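Call for Participants: Evening Anatomy Drawing Group at Husik Hall
Posted 12/11/2023

We are looking for people who want to learn to draw the human body from the inside out! Husik Hall is opening 30 places in a new evening drawing group, and we would love to hear from you if you have ever stared at a picture of the bones of the hand and wanted to copy it into a notebook.

You don't need an art background. Some of our past members were nurses and biology students, one drove a school bus, and plenty had not picked up a pencil since middle school. What you do need is patience, a soft eraser and a willingness to draw the same kneecap over and over (it gets fun, we promise).

What we'll be doing

Sessions run 2 hours and start with quick sketches from our plaster casts and the old Ojala wall charts, which are huge and beautiful and a little faded. After the break we move on to one long drawing. We begin with bones, then muscle, and toward the end we try the hardest thing of all – soft tissue, with all its shine and odd reds. Colored pencil is the main medium, but ink and watercolor people are welcome too.

Who can apply

Anyone 18 or over who can come to most of the sessions. Please be comfortable looking at medical pictures, as we work from them often. The room is on the ground floor and the tables can be raised for wheelchair users.

What it costs

The fee is $37 for the full course, paper included. Bring your own pencils, or borrow from the box by the sink.

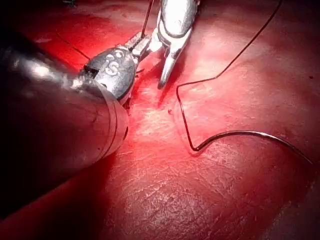
Metal against red tissue: a study in highlights and reflected color.

How to apply

Send us a short note saying why you'd like to join and which evenings suit you. You can attach a drawing if you have one, but it won't be judged. Drop the note at the Husik front desk, Room 109, or use the form on our website. Places are offered in the order notes come in, and we'll write back to everyone before the end of December.

We can't wait to see what you draw!

Recent calls
Batgate Community Choir – altos and basses wanted
Visance Print Room – open bench evenings
Bookbinding for beginners – waiting list open

Contact | © 2023 Husik Hall | Back to top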